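4. Premier point simple sur le coussin de suture

Ce chapitre suppose que le coussin Torkora est fixé dans son bac (chapitre 2) et que l'incision d'entraînement est faite (chapitre 3). Si vous avez sauté le chapitre 3 parce que vous savez déjà inciser, revenez-y quand même : la plupart des points ratés que l'on nous envoie en photo sont posés sur des incisions en forme de point d'interrogation.

Durée à prévoir : 40 minutes pour la première séance. Yasmine Zaki, qui a relu ce manuel, propose de compter le double et de ne le dire à personne.

4.1 Avant de commencer

1. Sortez le coussin de son sachet et laissez-le revenir à température ambiante. Un coussin qui sort du réfrigérateur est raide et se déchire au passage de l'aiguille.
2. Humidifiez la surface avec la compresse fournie. Elle doit luire un peu. Si elle goutte, épongez.
3. Réglez l'éclairage sur le milieu du coussin. Les bords peuvent rester dans l'ombre, vous n'avez rien à y faire.
4. Déposez une goutte de colorant rouge dans l'incision, à l'aide de la pipette Fikness. Une seule goutte. Le colorant montre si les berges se rejoignent ; versé généreusement, il montre surtout que vous aimez les films d'horreur.
5. Coupez une longueur de fil. Choisissez le fil foncé pour débuter, le fil clair étant réservé aux chapitres suivants et aux gens qui ont de bons yeux.

Attention : le colorant ne part pas au lavage. Le fabricant affirme le contraire sur le flacon. La manche gauche d'Ornella Zanetti a une autre opinion.

4.2 Poser le point

1. Présentez l'aiguille perpendiculairement à la surface, à une courte distance de la berge. Trop près, le fil coupe la matière ; trop loin, il la fronce comme un rideau.
2. Traversez la première berge d'un mouvement du poignet. Ne poussez pas. L'aiguille est courbe et connaît le chemin.
3. Reprenez l'aiguille au milieu de l'incision si nécessaire, puis traversez la seconde berge à la même profondeur que la première.
4. Tirez le fil jusqu'à ne laisser qu'un brin court du côté de l'entrée. Si tout le fil sort, recommencez à l'étape 1. Cela arrive à tout le monde, généralement deux fois de suite.
5. Faites une première demi-clé et rapprochez les berges. Elles doivent se toucher, sans se chevaucher.
6. Bloquez avec une deuxième demi-clé en sens inverse, puis une troisième. Au-delà de cinq, vous ne serrez plus rien, vous faites du macramé.
7. Coupez les deux brins court, sans raser le nœud.

Note : commencez par un point isolé et regardez-le avant de poser le suivant. Les points se posent facilement par séries de dix identiques, tous affligés du même défaut.

4.3 Contrôler le résultat

Le nœud doit être petit et serré, et maintenir les deux berges l'une contre l'autre. Les brins coupés dépassent de part et d'autre de l'incision, ce qui donne une sorte de petite croix sombre posée sur le trait rouge. Leur angle n'a aucune importance, quoi qu'en disent les perfectionnistes. 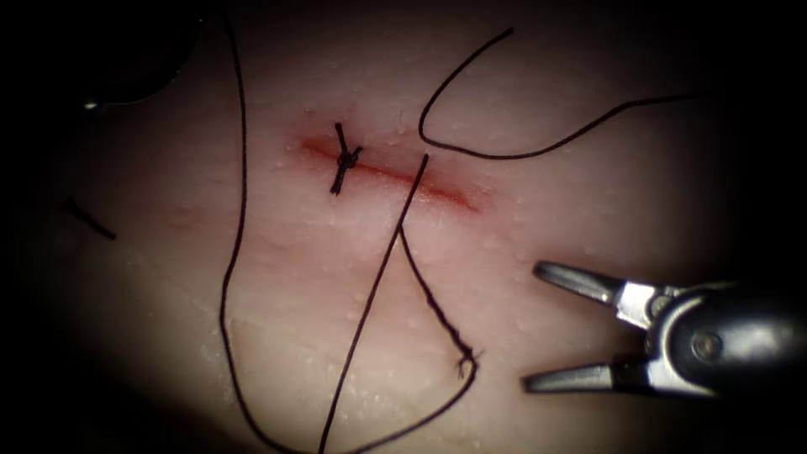

Photo : Pierina Bortolotti / Atelier Jiltell. Reproduction autorisée dans le cadre des cours.

Un seul point est posé à ce stade, vers le tiers gauche de l'incision, et le reste attend son tour. Le trait rouge est plus marqué à gauche et pâlit vers la droite : une goutte ne se répartit pas de façon égale, et il est inutile d'en rajouter pour faire joli. Quant aux brins de fil qui traînent sur le coussin, reportez-vous au paragraphe 4.4.

Vérifiez ensuite les trois défauts suivants.

Les berges bâillent sous le nœud. La première demi-clé s'est relâchée pendant que vous prépariez la deuxième. Coupez, retirez, recommencez en gardant la tension.

Les berges se soulèvent en bourrelet. Vous avez trop serré. Un point rapproche ; il n'étrangle pas.

Le point est de travers. L'entrée et la sortie ne sont pas en face l'une de l'autre. Au premier essai, on tolère. Au centième, relisez l'étape 3.

4.4 Le fil qui traîne

Dégagez les chutes avant de poser le point suivant. Un brin oublié finit pris dans un nœud, et vous passerez un moment à vous demander lequel des quatre bouts il convient de couper. So-yul Bae conseille de couper le mauvais tout de suite, pour en être débarrassé.

1. Soulevez les chutes une par une, à la pince. Ne balayez pas la surface : le fil s'accroche au point déjà fait et l'emporte.
2. Déposez-les dans la coupelle Quinlan. Les aiguilles vont dans la boîte jaune, jamais dans la coupelle.
3. Réhumidifiez le coussin si sa surface est devenue mate.

Attention : comptez vos aiguilles à la fin de la séance. Celle qui manque est dans le coussin, ou sur la chaise.

Une fois le coussin dégagé, posez le deuxième point à droite du premier, puis continuez jusqu'au bout de l'incision. L'espacement est traité au chapitre 5.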